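# Tea table and screen, back room at Otlow

The back room at Otlow is where the house tea things are kept and used. This page covers the cloth, the folding screen and the cast-iron teapot, with notes on where they came from and how they are looked after. The rest of the house is on separate pages, and the front room page is still waiting for text.

The room was set up in May. Before that it held boxes and a filing cabinet, and tea was made in the kitchen and carried through. The table was the first thing moved in. It is a plain rectangular one and nearly always has a cloth on it.

## The cloth

Pale pinkish beige, woven, with a fine grid running through it in faint orange, blue and white. From across the room the grid disappears and the cloth reads as one color. It has a fringe, and the fringe is frayed. We have left it that way. Trimming it would mean cutting into the weave sooner or later, and it hangs well enough.

It came from Skenberg with a set of curtains that did not fit any window in the house. The curtains went back. The cloth stayed and has been on the table through most of the year since.

Wash cold, with nothing else in the load, and dry it flat. It was put through a hot wash once and came out slightly smaller, and the corners have sat a little differently from that day on. Iron it on the wrong side while it is still damp. Tea marks come out if they are dealt with the same day. After that they need soaking overnight and may need a second go.

## The screen

A folding room divider in light tan woven panels, with stripes of darker brown stitching running up and down. The hinges are small and dark. It stands behind the table and closes off the part of the room where the shelves are.

We paid 70 for it at the Fernandes warehouse sale, where it was leaning against a wall with a stack of headboards. The price was fair. The weave catches on rings and watch straps, so it should be moved by the edges. Two people make this easier, though one can manage if the panels are folded first.

Dust it with a soft brush, working along the stripes. A vacuum with the brush head is fine on low. Do not use a wet cloth on it. The weave holds water and takes a long time to dry, and there was a musty smell for a week after the one time we tried.

Set it with a slight zigzag. Pulled out straight it looks tidier but tips forward when the door is opened.

## The teapot

Small, black, cast iron, with a loop handle over the top. It makes enough for two people with small cups, or one person who wants a refill. The handle gets hot along with everything else, so keep a folded towel close by.

Rinse it with hot water after use and leave the lid off until it has dried right through. No soap and no scrubbing pad. It should not go in the dishwasher or on the stove. Our pot is for brewing, and the water is boiled in the kettle.

For black tea, warm the pot first, pour that water away, then add the leaves and 200 ml of water just off the boil. Four minutes is enough. The pot holds its heat well, and tea left sitting in it turns bitter faster than it would in china.

The Skelleck pot that used to be in this room is now in the kitchen cupboard. It is larger and pours badly, but it is useful when there are more than three people.

## On the table

The table is used all day and things gather on it. A recent afternoon had a bottle of amber-brown drink with a yellow cap, a tube of toothpaste, an upturned paper cup and a flat black stand, as well as the teapot. The bottle belongs in the kitchen and the toothpaste belongs upstairs. The stand can stay if it is pushed to the back.

The usual clearing up takes five minutes:

- Move anything that does not belong to tea off the cloth.
- Take the pot to the kitchen and rinse it.
- Shake the cloth outside, holding it by the plain edges.
- Straighten the fringe with your fingers. A comb pulls threads.
- Check that the screen still has its zigzag.

Cups are kept on the shelves behind the screen, lower shelf, left side. Tea is in the tins above them. The tins are labeled on the lids, so they need to be put back without stacking.

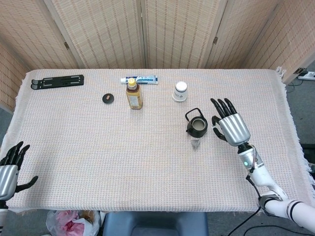 Spare cloths are in the drawer under the stairs. The blue one is too short for this table and is meant for the hall. If both of the others are in the wash, the table can go without for a day, but put a mat under the pot.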